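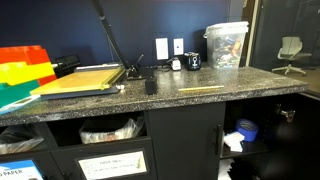 Vidar Ljungberg asks whether 4000 is enough for a small robot arm that feeds sheets to a cutter. We run 60 jobs a month, all by hand. The quote from Lakix is 3961 and leaves out the gripper.

**Britwood**

No, not with the gripper left out. Ask Lakix for one price with gripper, mount, guarding and a day of setup. A manual cutter with a raised arm also needs a guard plan, so price a powered cutter too.

**brodska_print**

Had one from Després. Fine arm, slow support.

**tallgrass**

60 jobs isn't much. How many sheets per job? I'd rent until December and then decide.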